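I promised a few of you I'd write up what we learned over the summer, so settle in, it's a short thread by my standards (my standards are not short).

The question Dorin and I started with: if you have a fixed budget of demonstrations for teaching an arm to handle tools, do you record one tidy setup over and over, or keep shuffling things between takes?

So we trained two policies, 3000 demonstrations each. Same arm, same tools, same training recipe. One set kept every tool at its usual spot. For the other, Ruxandra moved things after every 10 takes – which tested her patience and, I'm sorry to say, our friendship.

Then 1321 test trials across both, with tool positions neither policy had seen before. The shuffled one won by a wide margin, which we expected. What surprised me was the wrist camera. Take it away and most of that lead went with it!

My best guess is that the wrist view lets the policy fix its aim late, when the fingers are already close. It's still a guess, and Grigore disagrees with me quite strongly, so we're running it again on the Clellard bench in August with his choice of tools.

Paper draft is with Brândușa for comments now. Ask me anything in the meantime, I do love talking about this.

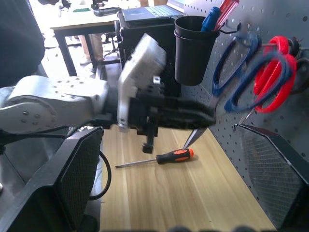
Wrist view at the tool bench, screwdriver on the table and scissors on the pegboard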